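8월 들어서 제일 자주 한 집안일을 꼽으라면 단연 바닥 쓸기예요. 우리 작업방 바닥이 하얀 대형 타일이거든요. 반짝반짝 예쁘긴 한데 머리카락 한 올, 과자 부스러기 하나까지 다 보여요 ㅠㅠ 장판 깔린 집에 살 때는 몰랐던 고충... 그래서 오늘은 청소기 말고 빗자루 얘기를 좀 해보려고요.

순서는 늘 비슷해요. 일단 바닥에 나와 있는 것부터 한쪽으로 몰아요. 여름이라 선풍기가 나와 있고, 그 밑에는 시커먼 상자 위에 회색 선까지 얹혀 있어서 이 구석이 제일 귀찮아요. 선 한 번 들었다 놓을 때마다 먼지가 데굴데굴 굴러 나오는데 대체 어디서 생기는 건지! 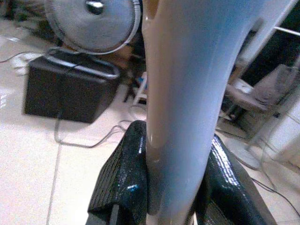
Lilian Simiyu 님은 지난번 글에 선풍기는 무조건 끄고 쓸라고 댓글을 달아주셨어요. 켜 놓고 쓸면 먼지가 방 반대편으로 이사 간다고요. 맞는 말씀이라 반성했습니다. 더워도 그 몇 분은 참기로!

빗자루는 Dondum에서 샀어요. 흰 나무 머리에 남색 솔이 달린 긴 빗자루인데, 타일에는 솔이 너무 뻣뻣하면 줄눈 옆으로 먼지가 튀어서 고를 때 한참 만져봤어요. 자루가 길어서 허리를 덜 숙이는 게 제일 마음에 들고요. 쓰레받기는 연분홍색, 이것도 자루가 긴 걸로 맞췄어요. 예전에 쓰던 짧은 건 쪼그려 앉아야 해서 두 번 쓸고 나면 무릎이 항의를 하더라고요. 둘이 세트는 아닌데 나란히 세워두면 은근히 어울려요.

그리고 쓰레기통! Ademgate 정리용품 코너에서 한참 고민하다가 검정 메쉬로 데려왔어요. 안이 비쳐서 지저분해 보인다는 의견도 있던데 저는 얼마나 찼는지 바로 보이는 게 편해요. 비우는 걸 자꾸 까먹는 사람한테는 이게 딱이에요.

쓰레받기는 쓰레기통 바로 위까지 가져가서 천천히 기울여요. 과자 봉지는 가벼워서 확 털면 꼭 밖으로 날아가거든요. 몇 번 당하고 나서 배운 거예요.
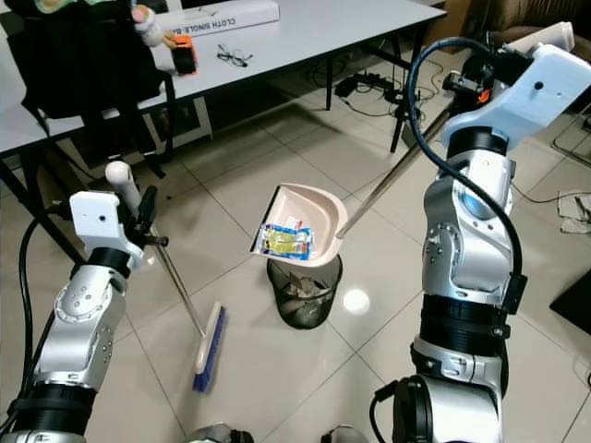 *분홍 쓰레받기에서 검정 쓰레기통으로, 과자 봉지 골인 직전*

과자 봉지가 나와서 말인데, 우리 집 바닥 쓰레기의 범인은 대부분 간식이에요. 흰 테이블에서 뭘 하다 보면 꼭 하나씩 까먹게 되고, 봉지는 분명히 테이블 위에 뒀는데 나중에 보면 바닥에 있어요. 테이블 위에 작은 통을 하나 둘까도 생각해봤는데 그러면 또 간식을 더 먹을 것 같아서 보류 중입니다 ㅋㅋ

한동안은 봉지를 손으로 먼저 줍고 그다음에 바닥을 쓸었어요. 근데 그냥 한꺼번에 쓸어 담는 게 훨씬 빨라요. 쓰레받기 안쪽이 오목해서 반짝이는 봉지도 쏙 들어가고요.

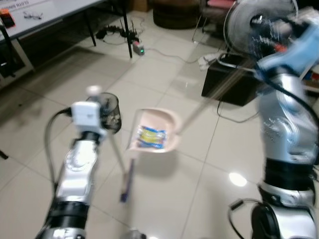

다만 부스러기가 남은 봉지는 조심해야 해요. 입구가 벌어져 있으면 쓸면서 다 흘리고 다니는 꼴이라, 그런 건 한 번 접어서 담아요. 줄눈에 낀 가루는 빗자루를 세워서 솔 끝으로 살살 긁어내면 웬만큼 나오고, 그래도 안 나오는 건 Kirui 물걸레로 마무리해요. 타일이 번쩍거려서 물 자국이 잘 남으니까 걸레는 꼭 꽉 짜서 쓰시고요.

쓸고 닦는 데 길어도 60분은 안 넘겨요. 그 이상 하면 다음 날 하기 싫어지더라고요. 다음 글에는 흰 테이블 위를 정리해볼까 해요. 안경이며 인형이며 자잘한 게 올라와 있어서 엄두가 안 나긴 하는데... Sandis 수납함 써보신 분 계시면 댓글로 후기 좀 부탁드려요!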